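Cleaning a Microwave With Grippers: What Went Wrong and What to Do About It

We wipe out the same microwave many times a week in the Hamdan workroom, always with a cloth held in a gripper. After a few weeks of this we had a jaw that would not open, and a cloth stuck to a hot turntable. These tips come out of that.

Unplug the oven first. Switching it off at the panel is not enough. On ours, a jaw bumped the start button while the door was being pushed shut, and the oven ran empty for 54 seconds before anyone pulled the plug. The turntable was too hot to touch and a damp cloth left on it had started to scorch.

If the oven has been running, leave the door open for 12 minutes before you put anything inside. Plastic jaw tips soften sooner than you would think.

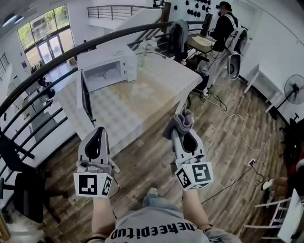 Wring the cloth out well. Water runs down the jaw and into the slide, and that is what jammed ours in June. The Harnunier repair sheet calls it fault 436, jaw not returning. If you get it, stop, put the gripper down, and dry the slide with a paper towel. Do not force the jaw with a screwdriver. We did, and chipped the edge.

Use a thin cloth with no loose threads. Fold it once and grip it near the middle. A long tail catches under the turntable ring and pulls the glass off its center. If you feel it drag, open the jaws and let go of the cloth.

Spray cleaner goes on the cloth, never into the oven and never near the grippers. It clouds the markers if it dries on them, and then tracking drops out partway through a wipe.

Keep power cords away from your feet and from any drips. Wipe up water on the floor before going on.

Check the jaw pads after every 200 wipes. Drotach sells replacements in pairs. Change both, even if only one looks worn, or the cloth will slip to one side.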